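# Testing paint colours at home without driving yourself mad

I have painted our front room four times. Twice because I wanted a change, once because of a leak, and once because I'd picked a green off a card under the strip lights in the shop and got it home to find I'd bought the exact colour of a hospital corridor. So this page is mostly what I've learnt from that green.

## Don't trust the little card

Those tiny squares are printed ink, for a start, and they sit on a white background with a dozen other colours elbowing them on every side. A beige looks lovely next to a darker beige. Put it on its own across a whole wall and it can go pink, or yellow, or a sort of sad porridge. Cut the square out, lose the white border, and you'll get a slightly better idea, but only slightly.

Buy the tester pot. Yes, it adds up. I think I spent £22 on testers for the bedroom and it still stings, but I've spent more than that on a big tin I couldn't bear to look at.

## Paint a board, leave the wall alone

I used to slap testers straight on the wall, and then I'd have a patchwork of squares that showed through the first coat (and sometimes the second, if one of them was dark). My friend Mamta Joshi put me right on this. She uses thick white card, a good big sheet, two coats, and leaves a white strip all the way round so the old wall colour doesn't interfere. Then you can carry it about! Behind the sofa, next to the window, down by the skirting board, up in the corner where it's always gloomy.

Write the name of the paint on the back before you start. I didn't, and I now own three cards of nearly identical off-white and no idea which is which.

## Brown is having a moment and I'm glad

We went for brown in the end, in the dining room. A proper milky cocoa brown, from a small paint firm called Erraji that a neighbour swears by. I was nervous. I grew up with brown everything and I thought I'd had my fill, but this was a softer thing altogether, and it made the room feel as if somebody had turned the heating on.

Brown does need company though. On its own it can go heavy, especially in a north-facing room like ours. I tried it with cream (fine, a bit tearoom), with orange (no), with a mustard cushion from my mum's (better), and then with a washed-out lavender blue, and that was it. I'd never have put those two together on paper.
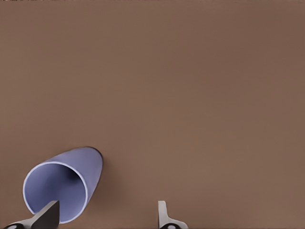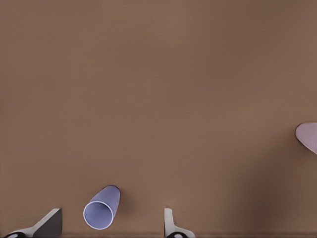 Lavender blue and cocoa, who knew? You don't need a lot of the second colour either. I've got it on the lampshade and the inside of the bookcase, and I've stopped there, although I did look at a rug for a whole weekend before talking myself out of it.

If you're stuck for a second colour, go round the house picking up things you already own and stand them next to your painted card. Mugs, scarves, book covers, a jumper. It costs nothing and it's surprisingly good fun on a wet afternoon. Something will jump out at you, and it won't be the thing you expected.

## Look at it in every sort of light

Morning, noon, teatime, and with the lamps on. Our dining room gets its only sun at breakfast, and we hardly ever eat breakfast in there, so choosing by morning light would've been daft. We're in there after dark with one lamp going, so that's when I did most of my staring.

And change the bulbs first if you mean to change them at all. I had a cold white one in the ceiling light and it turned every warm colour muddy. Swapped it for a warm one and two of the cards I'd thrown out came back into the running.

## A few odds and ends

- Leave a tester to dry overnight before you judge it. Most go darker, and some of the chalky ones go paler.
- Matt hides lumps. If your plaster is as bad as ours, don't even think about anything shiny.
- Edgardo Macaraeg, who did our ceilings, told me to stir the tin properly for a good four minutes, and to keep stirring as I went. My last wall matched my first one for once.
- Decant leftover paint into a clean jam jar, label it with the room, and keep it somewhere frost-free. Ours froze in the shed and came out like cottage cheese.
- Old tester pots are perfect for picture frames and plant pots. I did the legs of a stool with one and still had plenty left.
- If you can't decide between two shades of the same thing, go for the paler one in a big room. In a tiny loo, be brave and have the dark one.

The hall's next. I've got five cards leaning against the stairs and my husband wants magnolia, so it may be July before anybody opens a tin.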